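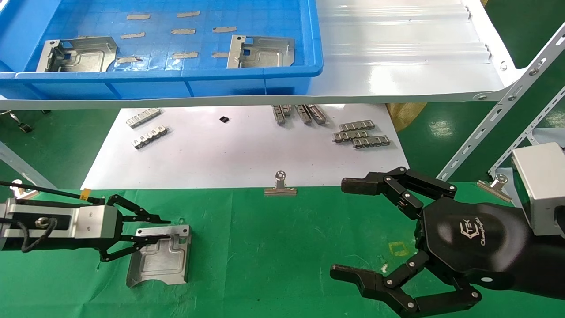 Informe de la visita a Tidard

El jueves fuimos con la clase a la jornada de puertas abiertas de Tidard y, la verdad, yo iba sin muchas ganas (madrugón y 2 horas de autobús), ¡pero me encantó! Nos pasaron directamente a la zona de demostraciones, donde tienen el puesto de dos brazos del proyecto Firkura. A la izquierda lleva una pinza normal, de las paralelas, y a la derecha una mano negra con varios dedos articulados, que fue lo que más fotos se llevó.

La tarea parece una tontería: coger soportes de chapa y dejarlos en una caja azul. Pero son piezas con pestañas dobladas y un relieve en medio, y según el técnico la pinza tiene que entrar por el lado bueno o la pieza se gira. Nos contó que llevaban 259 intentos grabados. La demostración duró 20 minutos y yo me habría quedado más.

Pregunté por qué no usaban la mano para todo y me dijo que la pinza es más fácil de programar, cosa que me viene genial para mi trabajo. Me faltó ver la parte de Orkavby, que estaba cerrada. Para la próxima entrega quiero comparar los dos agarres con un dibujo de cada uno.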